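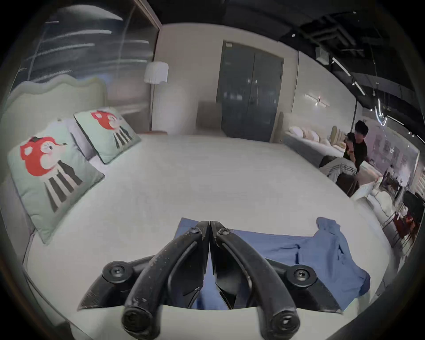

A blue garment spread flat on a white mattress.

The Cundthorpe Bed is a documentary film directed by Vira Didenko. It follows the last working months of a retired theatre dresser in the coastal town of Cundthorpe, who continued to repair stage costumes from her bed during a long illness. The film was produced by Fosico and runs for 64 minutes. It is the second part of what critics have called the Didenko room films, each of which was shot almost wholly inside a single room.

Background

Didenko trained as a sound recordist and worked on radio features before moving into film. Her first documentary, Jurov, concerned a piano tuner of that name who had lost most of the hearing in one ear. It was shown at a small number of regional festivals and was later broadcast in a shortened version. The tuner's surname is the only name given in the film, and Didenko kept to the same practice in The Cundthorpe Bed, where the dresser is not named at any point. The closing credits list her as "the dresser".

Work on the second film began when Didenko was recording material for a radio programme on closed seaside theatres. The dresser had been employed at the Cundthorpe Pavilion until it stopped staging its own productions, and had taken a large part of the wardrobe home with her when the building was cleared. The radio programme was completed without the interview. Didenko asked for permission to return with a camera.

Production

Filming took place over five months and ended in July. Didenko operated the camera and recorded sound herself, with an assistant present on four days only. The bedroom was lit by a window on the north side and by the dresser's own sewing lamp, and no other lighting was brought in. As a result the picture is dark in several of the evening sequences, and the broadcast version was regraded to meet the transmission standard then in force.

The raw material came to nearly twice the length that had been budgeted for in the edit. Fosico agreed to extend the cutting period on condition that the film be kept to a length suitable for a television slot. A first assembly contained interviews with former members of the Pavilion company, recorded in the foyer of the theatre. These were removed at a late stage, apart from one passage of speech which is heard over shots of costume labels.

Synopsis

The film is divided into five sections, each named after a garment under repair: Waistcoat, Nightdress, Tailcoat, Domino and Apron. The sections are in order of filming.

In Waistcoat the dresser explains her methods and sets out the terms on which she has agreed to be filmed. She may stop the camera whenever she wishes, and several cuts in the finished film occur at the point where she does so. Nightdress deals with her working life at the Pavilion, including a pantomime season in which a quick change had to be made in the dark eight times a week. The longest section, Tailcoat, follows the repair of a single sleeve and contains very little speech.

Domino covers a period in which the dresser's health worsened and work was suspended. Most of it consists of sound recorded in the room, with shots of the stored costumes. In Apron she returns to sewing, with a simpler garment, and discusses what should happen to the collection. The film does not record her death, which is stated in a line of text before the credits.

Costumes

The wardrobe kept at the house came to 300 items, according to a list which the dresser had drawn up herself and which is read aloud in part during Domino. Some had been made for particular productions. Others were bought second-hand and altered many times, so that one coat carries the sewn-in labels of several actors, one over another. The collection passed to a costume hire firm after filming, with the exception of the tailcoat, which was given to the town museum.

Sound and music

There is no composed score. The only music is a rehearsal tape from the Pavilion, played on a cassette machine beside the bed and heard in three of the sections. Didenko's own voice is present throughout as that of the questioner, although she does not appear on screen. The soundtrack was mixed in mono, as Jurov had been. A later stereo version was prepared for cinema screenings – the change is slight and mainly affects the street noise heard through the window.

Release

The film was first shown to an invited audience in Cundthorpe, in the former Pavilion rehearsal room. The public premiere followed on Sat 3 January, and a limited cinema run was arranged by Fosico in towns with an existing documentary programme. The television version is shorter and omits most of Domino. Didenko objected to this cut but did not ask for her name to be taken off the broadcast.

Reception

Reviews were generally favourable. Writers in the film press drew attention to the length at which manual work is shown, and to the lack of commentary on the dresser's condition. Several compared the film with Jurov, most of them finding the later work more controlled. The main objections concerned Domino, which some reviewers considered too long for its content – a view not shared by those who saw the television version, where the shortened section was described as abrupt.

A dispute arose over the title. The dresser had asked for the film to be called after the theatre, and a working print under the name The Pavilion Wardrobe was circulated to distributors. Fosico changed the title before release. Didenko has since used both names when introducing the film.

See also

Jurov (film)
Cundthorpe Pavilion
Theatrical dresser
Observational documentary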